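Notebook: payoff quote checks, private mortgage book
6 Mar 2019
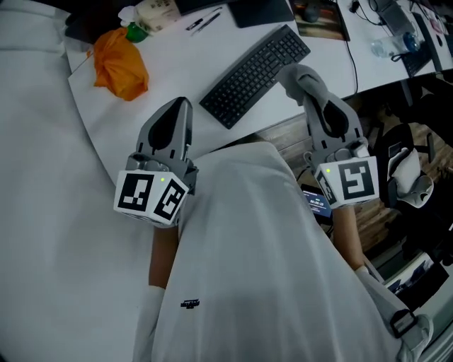
Two handheld grippers with marker cube, white desk.

Picking up the payoff quote problem again. Kirsty Garside reran the reconciliation on the Wutlow loans last night and the difference is still there on four of the files. Same sign every time: our quote is lower than what the servicer wants. No errors in the log.

Background for whoever reads this later. Wutlow is the small lender book, all interest-only bridge loans on residential property, balloon at maturity. Tamness is the servicer. Villanueva is our name for the quote calculator, version 3. It takes the note terms and the payment history and returns a payoff figure good through a given day. The Tamness figure is treated as the reference until shown otherwise.

What has been ruled out:
Principal balance. Matches to the cent on every file.
Late charges. Entered by hand from the ledger, match.
Recording and release fees. Flat, match.
Escrow. None of these loans has an escrow account.

That leaves per diem interest and the prepayment charge. Took per diem first.

Per diem. The notes say interest is computed on a 360-day year with actual days elapsed. Villanueva reads the day-count field from the loan record and picks the formula from that. On the four bad files the field is blank. The code treats blank as 365. I had assumed blank would stop the run and never checked. Changed the field by hand on one of them, reran, and the gap shrank but did not close. So there are two faults on the same files.

Worked the remaining gap on paper. It equals one day of interest on that loan. Tamness counts the day the funds arrive, we stop the day before. Read the note twice. It says interest accrues "until paid in full" and does not say whether the receipt day is in or out. Their payoff letter does say it: wires received after the cutoff hour are credited the next business day, and interest is charged through the day of credit. We had no cutoff logic at all.

Question for Kirsty: do the files that match have morning wires? If so they match by luck, and the test set needs afternoon wires in it before we trust anything.

Later. Kirsty checked. All the matching files were quoted with a good-through date already padded by a day. So the padding was hiding the missing day. Someone put it in the import sheet in October and left no note. Removed it from the working copy only. The shared sheet is unchanged until we agree on where the day should be added. My preference is inside the calculator, with a flag, so the sheet carries the real date.

Prepayment charge. Two kinds in this book. Most of the notes have a minimum interest clause: the borrower owes a set number of months of interest whatever the payoff date. The rest use a step-down percentage of the balance being prepaid. Villanueva handles the step-down correctly on every case I tried, including a payoff on the anniversary date itself. The minimum interest clause is handled correctly only if there were no partial principal payments. With a partial, it computes the minimum on the current balance, and the note wording is "original principal amount." That would understate the charge. None of the four files has had a partial, so this is not part of the present gap, but it is a real fault and it will show up on a live file sooner or later. Logged separately.

Also looked at what happens when the rate changes mid-period. One loan went to the default rate for 20 days and was then reinstated. Calculator splits the period correctly. It labels both lines "note rate" on the printout, though, and a title officer would ask about that. Cosmetic, low priority.

Ran the Cavelora sample set afterward as a control. That is the older group of refinances, 91 loans, all paid off, so the final figures are known. With blank day-count now forced to an error, 3 of them refuse to run. Pulled the scanned notes for those. Two are plainly 360. The third has a handwritten change in the interest paragraph, initialed, and I can't tell from the scan what the number is. Asked for a better copy. Leaving it out of the control until it comes.

Changes made today, working copy:
Blank day-count raises an error and names the loan.
Receipt day included when the wire is past cutoff. Cutoff hour is a setting per servicer.
Good-through padding removed.

Not changed: minimum interest with partials, printout labels, shared import sheet.

After the changes, and with day-count filled in from the notes, all four Wutlow files agree with Tamness to the cent. I would like to see it repeated on afternoon wires before this goes anywhere near a borrower.

To do: ask Tamness in writing whether their cutoff follows their own time zone or the property's. The letter only gives an hour. Kirsty to build the afternoon wire cases. I'll take the partials.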